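Budget for the room, then the robot

Most equipment plans I read start with the price of the arm. Ours at Prinala did too, and we were 1,650 short before any painting was tried. The extras were dull: pads, trays, poles, floor matting, spare cables. Mariama Nyarko put the matting alone at 376, and I had left it off the sheet.

I would now set aside 1,000 for consumables and some 13 days for clearing and setting up - paid days, with a line of their own. Suppliers such as Tiltance will quote for the hardware. The rest is yours to work out.

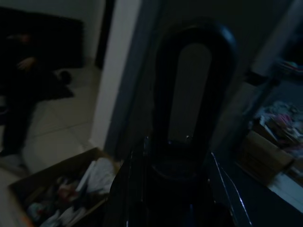
A paint pad on a pole and a roller handle belong on the list too.
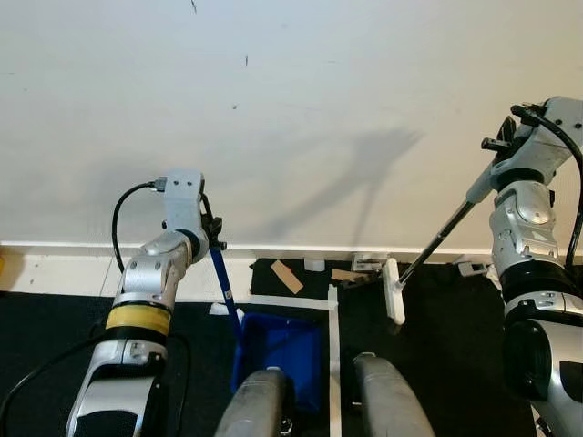 What to ask before you sign

Ask who pays for worn grippers, and get the answer in writing.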